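Ulari three-seat sofa
Owner's guide
Section 4: Setting up, arranging and caring for your sofa

Read this section after you've fitted the feet and joined the base (Section 3). It covers placing the sofa, setting the headrests, arranging loose cushions and looking after the upholstery. Keep the guide somewhere you can find it, as the cleaning notes in 4.5 will be needed more than once.
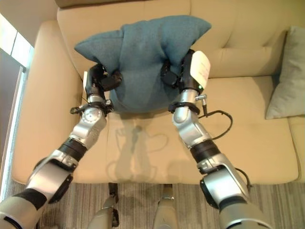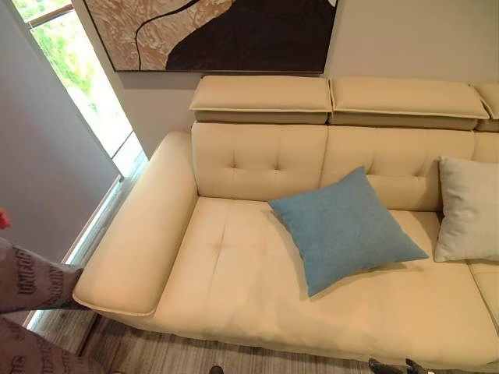 4.1 Choosing a position

The sofa is heavy once assembled and the feet will mark soft flooring if it's dragged. Decide where it's going before you take the last of the wrapping off.

1. Measure the wall or floor area where the sofa will stand. Compare it with the overall width on the carton label.

2. Leave at least 30 cm clear of any heater, fireplace surround or ducted heating outlet. Portable heaters need more room. Use the distance given by the heater's maker, or 1000 mm, whichever is greater.

3. Check where the sun falls in the middle of the day and again at 4 pm. Pale upholstery can yellow in strong direct light, and the top of the back gets the worst of it. If the only possible spot is in front of a large window, fit a blind or a sheer curtain.

4. Leave a gap behind the sofa wide enough for your hand, so the headrests can be moved without scraping the wall.

5. Lift the sofa into place with one person at each end. Hold it under the base rail. Don't lift by the armrests, the headrests or the backrest cushions.

6. Sit at each end in turn. If the sofa rocks, go back to step 6 of Section 3 and adjust the feet.

CAUTION: Keep fingers clear of the underside of the base rail when setting the sofa down.

NOTE: On timber or tile floors, stick the felt pads (bag C) to the feet. Replace them when they wear thin. Don't use the felt pads on carpet.

4.2 Letting the cushions recover

The backrest cushions are compressed for shipping. They'll look flat and the stitched channels may look uneven at first.

1. Remove all plastic film, including the piece tucked behind each backrest cushion.

2. Starting at one end, press the palms of both hands against the sides of a backrest cushion and push inwards several times. Work from the bottom to the top.

3. Smooth the face of the cushion outwards from the tuft point towards the edges.

4. Repeat for the other backrest cushions.

5. Leave the sofa in a warm room overnight before deciding whether anything is wrong.

Soft creases in the seat and armrests are normal. They come from packing and from the way the cover is cut to allow for sitting, and they'll change as the sofa is used. A crease that has split or lifted at the surface isn't normal. See 4.7.

NOTE: Don't use an iron, steamer or hair dryer to take creases out. Heat damages the surface coating.

4.3 Setting the headrests

Each headrest folds forward over the top of the back and can be raised to support the head and neck. Each one moves separately.

To raise a headrest:

1. Stand in front of the sofa, or sit in the seat beside the one you're adjusting.

2. Hold the headrest at both ends, not in the middle.

3. Lift slowly. You'll feel a series of stops. Let go at the height you want.

To lower a headrest:

1. Raise it all the way to the last stop. The catch releases at this point.

2. Keep hold of both ends and guide it down to the folded position.

CAUTION: Don't push a headrest down from a middle stop. The ratchet will hold and the bracket can bend. Bent brackets aren't covered by the warranty.

CAUTION: Keep children's hands away from the gap between the headrest and the backrest cushion while the headrest is moving.

If one headrest sits lower than the others when folded, raise it to the last stop and lower it again. If it still sits low, check for film or a cardboard spacer caught behind it.

4.4 Arranging loose cushions

Scatter cushions are sold separately. The Mikura square cushion in teal suits the paler covers, and any soft cushion of a similar size can be used. The steps below give a tidy result and keep wear on the seat even.

1. Take all loose cushions off the sofa. Brush crumbs and grit from the seat with your hand or a dry cloth, paying attention to the line where the seat meets the backrest.

2. Hold the cushion by two opposite sides and squeeze towards the middle, then release. Turn it a quarter turn and squeeze again. This moves the filling back out of the corners.

3. Check that the zip, if there is one, is closed and that the pull is tucked in. Put the zipped edge at the bottom.

4. Stand the cushion on the seat, just in front of the backrest, with its lower edge flat on the seat cushion.

5. Push it back until it leans without sliding. On a smooth cover, a cushion stood too upright will slip forward within a few minutes.

6. For an end seat, angle the cushion slightly so it rests partly against the armrest.

Felted and brushed fabrics shed a little for the first few weeks. Shake new cushions outside before they go on a pale sofa. Dark or strongly dyed fabrics can transfer colour, particularly if damp. Test by rubbing the cushion with a damp white cloth. If any colour comes off onto the cloth, wash the cushion cover or keep it off the sofa.

NOTE: The same applies to new denim, throws and printed fabrics.

Swap the cushions from one end to the other now and then. A seat that always has a cushion on it will fade more slowly than the one beside it, and the difference shows when the cushion is moved.

4.5 Routine cleaning

Every week or so:

1. Remove loose cushions and throws.

2. Vacuum the seat, the armrests and the stitched channels of the backrest using the soft brush head. Use low suction.

3. Run the brush along the piped seams. Grit that stays in a seam will eventually cut the thread.

4. Wipe the tops of the armrests and the headrests with a dry microfibre cloth. Skin and hair oils build up here first.

Every month or so:

1. Mix a few drops of mild, unscented liquid soap into a bowl of lukewarm water.

2. Dip a white cloth in the bowl and wring it out well. It should be damp only.

3. Wipe one panel at a time, from seam to seam. Don't stop partway across a panel or you may leave a line.

4. Go over the panel with a second cloth dampened with plain water.

5. Dry with a soft towel straight away.

6. Leave the sofa uncovered until it's fully dry.

CAUTION: Don't use bleach, methylated spirits, window cleaner, baby wipes, shoe polish or saddle soap. Don't use an eraser-type sponge, even on a small mark.

A test patch is included in bag D. Try any product you haven't used before on the patch first and leave it for a day. Galtier cleaning cream (part 2051) is suitable for all Ulari covers and can be ordered from the store where you bought the sofa.

4.6 Spills and marks

Water, tea, coffee, juice: blot with a dry cloth, working from the outside of the spill to the middle. Follow with the damp cloth method in 4.5.

Grease or butter: blot, then leave it alone. Small amounts often become fainter over a day or two. Don't apply talc or cornflour to the stitched channels, as it's hard to remove.

Ballpoint or marker: don't rub. Call the service desk before trying anything.

Mud: let it dry, then brush it off and vacuum.

Chewing gum: hold a bag of ice against it until it's hard and lift it off with a fingernail or a plastic card. Don't use a knife.

Pet hair: a slightly damp rubber glove picks it up faster than a vacuum.

4.7 If something isn't right

The backrest cushions lean forward. The tabs at the back aren't fastened. Pull the cushion forward, find the tab and press it firmly against the strip on the frame.

There's a creak when someone sits down. Check the two joining bolts under the base. They settle during the first month and usually need another quarter turn. Don't overtighten.

The armrest moves. Tip the sofa onto its back with a blanket underneath and check that the armrest bracket is fully down in its slot. Two people are needed for this.

A seam has opened. Stop using that seat, take a photo in daylight and send it in with the serial number from the label under the base. Don't trim the threads.

The cover smells strongly. This is usual with new upholstery. Keep a window open for a few days. Don't spray fabric freshener on the cover.

The backrest panels don't match exactly. Tufting is finished by hand and small differences between cushions are expected.

4.8 Spare parts and service

Quote the part number when ordering:

Felt pads, pack: 97
Cleaning cream: 2051
Headrest brackets, feet and joining bolts: quote the serial number of the sofa

Service requests are handled by Amaral Home Service. Ask for Valquíria Marinho for parts and warranty claims, or Oluwaseun Yusuf for home visits. The desk is open from 9 am to 5 pm, with shorter hours in January. Have your proof of purchase ready.

Continue to Section 5 if you've bought the matching footstool.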